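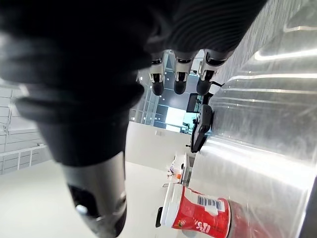 Myfanwy Lloyd asked whether the hand hygiene audit should count agency staff, as the July figures left them out and the ward totals did not match the roster. Barrett Zamora replied that agency staff are covered by the policy and will be counted from the next round on.

Infection Control Working Group, Molden Community Hospital
Minutes, August 9, 2018
Present: B. Zamora (chair), M. Lloyd, I. Prosser, M. Gwynne (minutes)
Apologies: R. Bodin

1. Previous minutes
Accepted with one correction. Item 4 should read "Nurnby wing", not "Nurnby clinic".

2. Hand hygiene audit
215 observations were recorded in the last round against a target of 300. The shortfall was mostly on night shifts. Mali Gwynne noted that the audit form still has the old wording for moment 5 (after contact with patient surroundings). Form to be reissued before the next round. Wards that submit fewer than half of their assigned observations will be listed by name in the report. 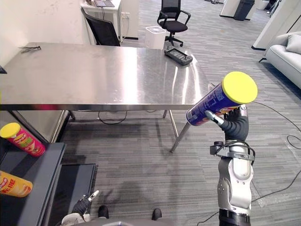
The list will go to charge nurses first, with one week to send in late forms.

3. Gel dispensers
Iestyn Prosser reported that the Wunderlich wall units in Nurnby wing are dispensing short doses when the cartridge is under a quarter full. Two units were taken down and tested and both showed the fault. Facilities will change cartridges on a fixed schedule until the supplier replies. Current stock is around 3000 cartridges, held in the basement store. M. Lloyd asked that expiration dates be checked at the same time.

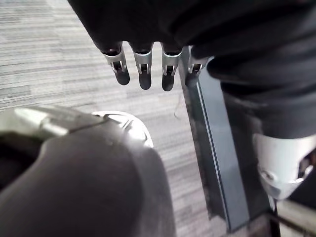
Cartridges within 60 days of expiration are to be moved to the outpatient desks, where turnover is faster.

4. Isolation room signs
Draft signs from Nillby were reviewed. Contact and droplet signs approved. Airborne sign returned, as the door pressure note is too small to read from the corridor. R. Bodin had sent written comments asking for the mask type to be stated on the sign. Agreed.

5. Actions
Reissue audit form: MG
Add agency staff to audit scope: BZ
Cartridge schedule and date check: IP
Return airborne sign with comments: ML

6. Next meeting
October, date to be confirmed by email. Audit results to be sent out with the agenda.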